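Print this page | E-mail this thread

Two-finger gripper or suction for small blocks?
Posted 12/25/18 by Kam-wah Leung

Happy holidays, all! I've been putting the Vustach two-finger gripper through its paces in simulation before I spend any real money, and I'm rather fond of it so far. It managed 127 grasps out of 200 on mixed objects – the Sondlow suction cup got 55 on the same set.
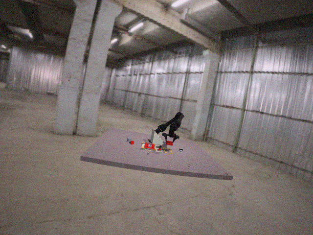

Vustach fingers over the red block, warehouse background, in the sim.

The cubes give me very little trouble, but flat items are another story, and I'd love to hear what you folks have tried.

stultwood_dan wrote:
Lovely setup, but I can't agree about suction. 55 sounds to me like a bad seal setting, and I'd check that before giving up on the poor thing. Mine picks flat parts all day long.

hsueh_fan wrote:
I'm with Kam-wah on this one. I ran the fingers for most of December and never missed my cup (though I do mostly blocks, so take that as you will).

Kam-wah Leung wrote:
Thank you both! Dan, the seal was left at default – I'll change it and run all 200 again.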